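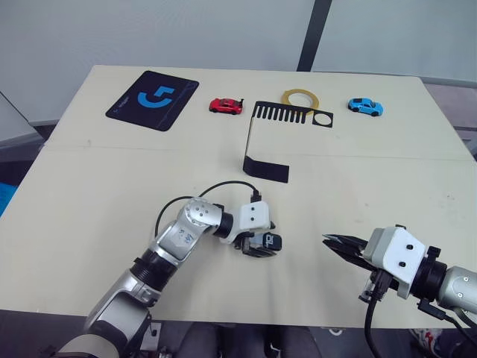 Red toy car and black mat on a light tabletop.

Pesdale Family Suppers
Progress report to the Girkemix Fund, first half of the year
Prepared by Hacer Çetinkaya, July 18, 2020

Dear Dolores,

Thank you for giving me the extra two weeks. I know you like these to be short, and I know mine never are, but there is so much I want you to hear about and I would always sooner tell you too much than have you wondering. The money part is near the bottom if you want to skip down to it first (I would!).

How the year began

You will remember that when we last talked we were still meeting in the long room behind Gökçe, with the tables pushed together and the children up and down all evening. The January suppers were the fullest we have ever had. We had lentil soup, the big trays of baked chicken with peppers, rice, the flat bread that comes out so hot you have to toss it from hand to hand, and for dessert the semolina cake that my sister-in-law claims she doesn't like and always takes home in a napkin. Three families came for the first time that month, and one of them brought a grandmother who was visiting for the winter and stayed on at the table talking until the chairs were going up around her. I had so hoped to see her again in the spring, but she had to fly home early.

We held our last sit-down supper in the first week of March. I didn't know that it was the last one, and I spent most of it in the kitchen looking for a lid.

What we changed

After that we stopped completely for two weeks, and then, with your blessing on the phone (thank you again for picking up during your own dinner), we began packing the suppers to go. The idea is the same as before. Every second week a family gets one hot meal that they didn't have to plan, shop for, or cook, and everybody in the program eats the same thing on the same night. The only difference is that they now eat it at home, and we hand it out through the side door on Barow Street between four and six.

The first evening was a muddle. We had everyone come at four and the line went around the corner, and the soup was lukewarm by the time the last people got theirs. I was upset about it for days. Since then each family has had its own fifteen minutes, and the soup goes into the containers at the very end. It has run smoothly, apart from one evening in May when it rained so hard that we carried the bags out to the cars ourselves and came back in soaked to the elbows, laughing like teenagers.

We also started putting a sheet of paper in each bag. At first it only said what was in the food, for the people with allergies, but then I began adding a question for the family to talk over while they ate. What was the best meal you ever had on a trip? Who in the family is the pickiest, and who was the pickiest before them? People began sending me their answers, and I have a whole folder of them now. One father wrote two full pages about a fish he ate by a lake when he was nine, and his daughter added a note at the bottom to say she had never heard that story before. I have read it more times than I should admit in a report.

Who we are feeding

There are 40 families on the list at the moment, which is the number we said we would aim for in the application. A few have moved away or decided to cook for themselves now that they are home all day, and their places went to families who had been waiting. The largest household is nine people and the smallest is a mother and her little boy. I am told that he will eat anything with a lemon on it, so there is always a lemon in that bag.

Between the January suppers and the end of June we served 2,752 portions, counting both the ones at the tables and the ones through the side door. I was a bit nervous when I sat down to add that up, as I thought we would be well short after the missed weeks in March. The take-home evenings made up for it. When it is easy to collect a meal, people collect for the aunt upstairs too, and we have been glad to let them as long as they tell us in advance.

What we cooked, and what came back

I asked families to tell us plainly what they liked. The baked chicken is still far ahead of everything else. The stuffed peppers did well with the adults and badly with anybody under twelve. The cold yogurt soup, which I love and grew up with and talked everyone into, was a flop, and I have promised the kitchen that I will not bring it up again this summer. Noodles with butter and cheese are going in as a side from now on, mostly for the smallest ones, and I don't mind telling you that I sneak a bowl of that myself before the doors open.

A few families asked if they could cook for the others some evening. We can't do that at the moment, with the rules as they are, but we did the next best thing and let them choose. In June the menu came from a family who wanted a meal like the ones they used to have at the grandparents' house by the sea, so we had fried fish, potato salad with a lot of dill, and watermelon. Fish doesn't travel very well in a box. It was soft by the time it got home, and several people said so. The watermelon was wonderful.

Money

The fund's share pays $1.25 toward each portion, and the rest comes from what families put in and from Gökçe, who let us have the kitchen at no charge and have not raised their price to us this year. For the 2,752 portions that makes $3,440 spent from your grant. There is $1,229 left on the food line. At the pace we have been going, that should carry us well into the fall, though I would be easier in my mind if we could talk about the holiday supper before then. It is always the expensive one.

Containers and bags were something we hadn't planned for, obviously. The families voted to cover those themselves with a little extra in the envelope each time, so you won't see them in the figures. The receipts are coming to you in the mail in a separate packet, in order, with the two faded ones copied out by hand.

What hasn't gone well

The Sunday walks (I still call them that, though they were never on a fixed day after the first month) have stopped, and I don't have a plan for starting them again. We had written them into the application as a way for the families to get to know each other away from the table. We managed two of them before March, both cold, both followed by cocoa. None of your money went to them, but I said we would do them and we haven't.

I also have to say that people miss each other. The meals are good and the sheets of paper help, but it is a different thing to eat next to somebody you wouldn't have met otherwise. One of the older ladies now parks across from the side door for the whole two hours with her window down, so that she can say hello to everyone who comes by. Her supper must be stone cold when she gets home.

For the next few months

We will go on with the side door through September and then look at it again. I would like to try setting a few tables in the yard behind the restaurant while the evenings are warm, four families at a time, well spread out. The owners are willing. We would need shade of some kind and somewhere for people to wash their hands, and I will send you prices before we buy anything. I would also like to make the folder of family stories into a small booklet for everyone on the list, if the families agree to it and if I can find the hours to type it all up.

Could you let me know whether you would rather have the next report in December or after the new year? Either one is fine with me. And please come by some evening if you are ever passing through Pesdale, and let me know ahead so that I can put a bag aside for you. Chicken, I promise.

With warm thanks from all of us,
Hacer Çetinkaya
Pesdale Family Suppers

Sent to: Dolores Yazzie, Girkemix Fund
Receipts to follow by mail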